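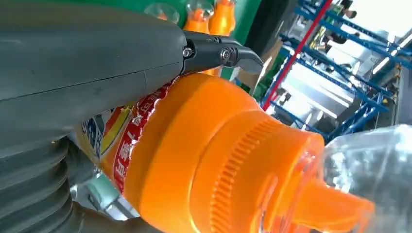 I went along to the Gumede open afternoon in March expecting a lot of arms waving at visitors. I came home with six pages of notes about software, and I've been boring my family with them ever since.

Gumede has the back half of a long building, and the group I'd come to see, the Skaltetti team, is at the far end past the shelving. They write the layer that sits between the cameras and the motors: what the arm thinks it's looking at, where it decides to grab, and how it gets there without clouting anything. Elaheh Amini leads the planning side and did most of our tour. She talks fast and draws on anything flat.

## Picking squeeze bottles

Their favourite test is ordinary grocery stuff, and squeeze bottles are the nasty ones. The orange bottle they had under the gripper was lying down on a slant, with the black finger against its shoulder. Think about what the planner has to sort out there. The cap is wide and ridged, the nozzle narrows to a cone, and the body gives when you press it. A grasp that looks perfect in a rigid simulation can fold the sides in and send the thing spinning.

So the planner (it's called Drostanska, after a street one of them used to live on) doesn't settle on one grasp. It samples 2000 candidates, throws out the ones that would collide, and scores the remainder on how much error they can put up with. The best 30 go through a slower check with a soft-body model. The whole lot takes 80 milliseconds on the desktop they had going, and you can watch the candidates appear on screen as little coloured forks and then vanish in clumps. I could have stood there all day!

## Clear plastic is still a pain

I asked about the clear bottles, as anyone who has played with a depth camera would. Depth sensors see straight through them or come back with rubbish. The Skaltetti answer is a second network that looks only at the colour picture and guesses an outline, then marks that patch as "solid, don't trust the depth". The arm is allowed to go near the patch but at a slower speed. Elaheh was frank that the outline gets worse under bright overhead lights, and she has a folder of failures labelled by type of glare.

The wrist camera helps, because the view changes as the arm moves in and each new view corrects the last one. They replan 5 times a second on the approach. You can see the path on the monitor wriggle a bit, then calm down as it gets closer.

## The replay tool

My favourite thing of the day was the least flashy. Fukitz is their log viewer. Every attempt is saved with the camera feed, the planned path, the joint torques and the reason code for each decision, all on one timeline. Drag the slider back and you can ask why candidate 12 lost to candidate 4, change a weight, and rerun from that exact moment. I had a go and managed to make the planner prefer grabbing by the nozzle, which got a laugh.

I'd happily use it for my own hobby arm. There's talk of releasing the viewer once the file format stops changing, though I couldn't get a date out of anyone.

If you go next time, head to the far end first, before the crowd gets there, and bring questions. Parking is on the gravel side, and the coffee cart packs up at three.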